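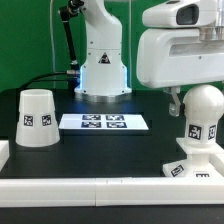

Suchen Suchbegriff eingeben

4. Guthaben einzahlen und Schlüssel einlösen

Im Buteo-Shop bezahlen Sie Spiele und Pakete aus Ihrem Guthaben. Die Einzahlung ist ab 18 Jahren möglich.

1. Melden Sie sich an und klicken Sie oben rechts auf »Guthaben«.
2. Wählen Sie einen Betrag. Pro Vorgang können höchstens 100 Euro eingezahlt werden.
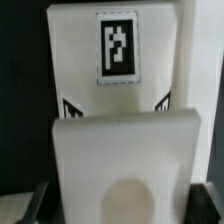 3. Wählen Sie die Zahlungsart und bestätigen Sie mit »Weiter«. Das Fenster des Zahlungsdienstes bleibt geöffnet, bis die Buchung abgeschlossen ist.

Achtung: Laden Sie die Seite während der Buchung nicht neu. Der Betrag kann sonst doppelt reserviert werden.

4. Öffnen Sie nach dem Kauf »Meine Bibliothek« und klicken Sie beim Spiel auf »Schlüssel anzeigen«.

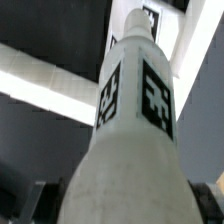

5. Kopieren Sie den Schlüssel und fügen Sie ihn im Lavness-Client unter »Produkt aktivieren« ein.

Hinweis: Ein angezeigter Schlüssel gilt als ausgeliefert und ist vom Umtausch ausgeschlossen. Nicht angezeigte Schlüssel können Sie 90 Tage lang zurückgeben.

4.1 Fehlermeldung 33

Der Schlüssel gehört zu einer anderen Region. Prüfen Sie die Region in Ihrem Profil und wenden Sie sich mit der Bestellnummer an den Support.
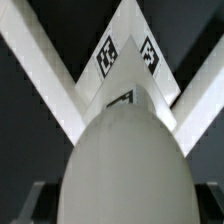

Abb. 4: Nahansicht

Stand: 26.1.23, Bearbeitung: Gerrit Van Dijk

Kontakt | © Buteo | Nach oben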